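Leltetbridge servers - ranked lobbies after the June patch

tinpot_marlow
18/10/2019
Okay, I've put this off because I didn't want to be one more person complaining, but has anybody else on the Leltetbridge servers noticed the ranked lobbies getting much harder? I'm sitting at a rating of 2,000, which took me all summer, and last night every match had at least one player at 3,000 in it. Lovely people, by the way, one of them typed out a whole tip for me about the bridge map. But I lost by a mile each time and my rating hardly moved.

gravelsoup
It's the party rule. Since the June patch the game goes by the lowest rating in a group, so a 3,000 player can bring along a buddy at 280 and land anywhere they like. Queue solo late in the evening and you'll see what I mean.

Duygu Kocabaş
I don't think that's right, gravelsoup, and I say this with love because you've helped me so many times on here. The patch notes say average, and I play with my cousin every weekend (she's the good one in the Çetinkaya family, I'm the one who falls off the bridge) and we always get people somewhere between the two of us. What I would look at is the region setting. Mine had switched itself back to automatic and I was being sent all over the place. Go into Options, then Network, and pick Indale by hand.
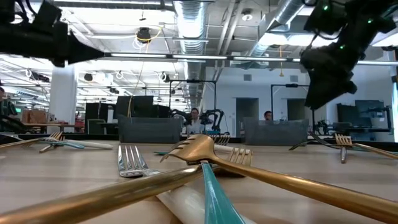 Forks on a wooden tabletop, in both of these
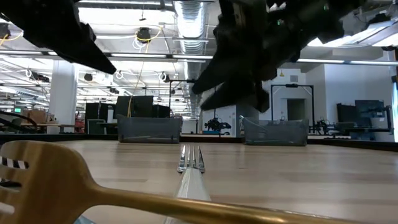 Anyway, do restart the game after you change it, the menu shows the new region right away but I still got the old lobbies until I had closed it and opened it again. And tinpot, please don't give up on ranked! I dropped for two weeks straight in the summer and then got most of it back just playing support with Zendo and staying near the healer.

gravelsoup
Average is what the notes say, sure. I've been in those lobbies and it doesn't feel like average to me. Agree on the region thing though, mine was on automatic too.

tinpot_marlow
Thank you both so much. Changed to Indale, restarted, played three - lost two, but they were close and I had a really good time. Still one very high player in the last match, so maybe gravelsoup has a point? I'll try solo tonight and report back.

Duygu Kocabaş
Good luck! Add me if you want a third, I'm usually on after dinner.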